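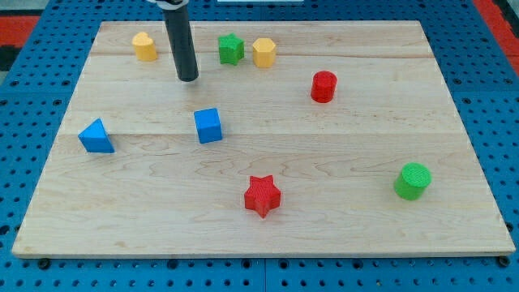 The Nolleck cell with the block board in place and the rod over the far left part of the board.

Nolleck block board: setup and care notes

2 comments · 6 shares

Welcome, and thank you for taking an interest in our little pushing cell! These notes travel with the Nolleck data so that anyone who downloads it can understand how the cell was kept, and so that anyone who inherits the cell (hello, whoever you are) can keep it going without having to ring one of us up at supper time. Cledwyn James built the cell and wrote most of this. Nerys Jarman kept it running through the long second half of the work and corrected a good deal of what Cledwyn wrote.

## What the data is

There are 1,742 episodes, all recorded on the one cell, and in each of them the arm pushes blocks over a wooden board with a plain black rod. The arm never picks anything up. The blocks are a heart, a hexagon, a cube, a triangular prism, two stars and two cylinders, with two each in yellow, green, red and blue, so a written instruction can name a block by its color, its shape or both. The stars and the cylinders both come in red and green, so for those you really do need the color.

## The board

The board sits flat on the blue pegboard and stands a little proud of it. It's a pale wooden board with a lot of swirl in the grain, and we've grown very fond of it. It has seams between the planks, and you should run a fingertip along each one before a session. If you can feel a lip, the blocks will feel it too, and the stars are the worst for catching. Nerys rubs a raised seam down by hand with a fine paper wrapped around a cork block, always along the grain, and then wipes the board with a barely damp cloth and leaves it alone until it has dried. Please don't wax it. We waxed it once, in September, and the cylinders went skating off in all directions, which was great fun and cost us 31 episodes that we had to throw away.

## The rod

The rod hangs from a small pale mounting piece at its upper end. To change it:

1. Park the arm high and press the stop button. Leave it pressed.
2. Hold the rod in one hand while you loosen the clamp with the other – it will drop on the board if you let it, and the board will remember.
3. Wipe the socket, slide the new rod in until it seats, and tighten the clamp a little at a time.
4. Release the stop and run the touch-off routine from the Listus panel.

The touch-off brings the rounded lower end down slowly over a bare patch of wood until it stops at a 3 mm gap. Do it again over each corner. If one corner is off, look for grit under the board before you start changing numbers in the software. Cledwyn once spent a whole afternoon adjusting offsets and then found a bit of pencil lead under there.

A slight tilt in the rod doesn't bother us, and plenty of the episodes have it. What does matter is play. Hold the lower end between finger and thumb and wiggle it gently; if it clicks, the clamp needs another go.

## The pegboard and lighting

The pegboard is made up of separate panels, and they creep apart slowly over the months. Look at the joins now and then and nudge them back together. While you're down there, check that the black fasteners near the front corners of the board haven't worked themselves up. Dust collects in the holes, and a soft brush on the vacuum deals with it nicely.

Keep the room lamps the way you found them. The side faces of the blocks change shade quite a lot with the light, and our color check (in the Clolgate scripts folder) was tuned with the lamps where they are.

## Blocks

Wash them in lukewarm water with a drop of dish soap, and let them dry on a towel. The textured tops hold on to fingerprints more than you'd expect. If a block gets chipped, swap it for one from the spares tin and write the episode number in the log, please, even if the chip seems too small to mention.

## Known quirks

- Episodes from the El Sherbiny controller run a touch slower at the start of each push. They are marked in the "controller" column.
- The starting layout is scattered by hand, so expect some habits of ours in it. Nerys favors the middle of the board and Cledwyn doesn't.

Corrections are very welcome, and so are stories about your own boards.

Contact: Nerys Jarman, Nolleck cell notes · © Nolleck · Back to top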